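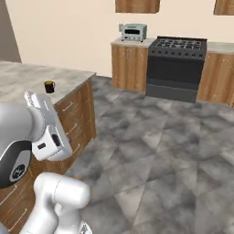
Stair Lifts: Frequently Asked Questions

Gilis Home Access installs and services straight and curved stair lifts in private homes. Answers last reviewed July 2026.

Will a stair lift fit on my staircase?
Most straight staircases are suitable. Measure the clear width between the wall and the banister at the narrowest point and have that figure ready when you call. Curved stairs, winders and mid-flight landings need a site survey before we can quote.

Is the rail attached to the wall?
No. The rail is fixed to the stair treads with brackets and screws. On carpeted stairs the screws pass through the carpet. If the lift is removed later, small holes remain in the treads and can be filled.

What happens during a power outage?
The lift runs on batteries, and house current is used only to charge them. Fully charged batteries will complete several trips with the power off. Leave the seat parked at a charging point when it is not in use.

My lift beeps when it stops. What does that mean?
The carriage is off its charging point. Move it to the top or bottom of the rail until the beeping ends. If it continues at both ends, check that the charger is plugged in and that the outlet is live.

Can other people still use the stairs?
Yes. The seat, arms and footrest fold up. If the bottom of the rail would block a doorway, ask for a hinged rail, quoted separately.

How long does installation take?
A straight rail is normally fitted in one visit. Curved rails are made to order, with a lead time of 20 working days from the approved survey. Orders approved in December may take longer.

How often is service required?
Every 12 months. The technician cleans and lubricates the rail, tests the safety edges and seat belt, and checks battery voltage.

Do you service lifts bought elsewhere?
We service Stusel and Pruvum straight models. We do not carry parts for Demirtaş lifts.

Can I get a refund on a curved rail?
A curved rail cannot be returned once cutting has started. Straight rail orders can be canceled without charge up to 15 days before the fitting date.

Who do I contact about a survey?
Surveys are scheduled by Marlina Harahap. For faults and repairs, ask for Pentti Hyvönen in the service department and have the serial number from the underside of the seat ready.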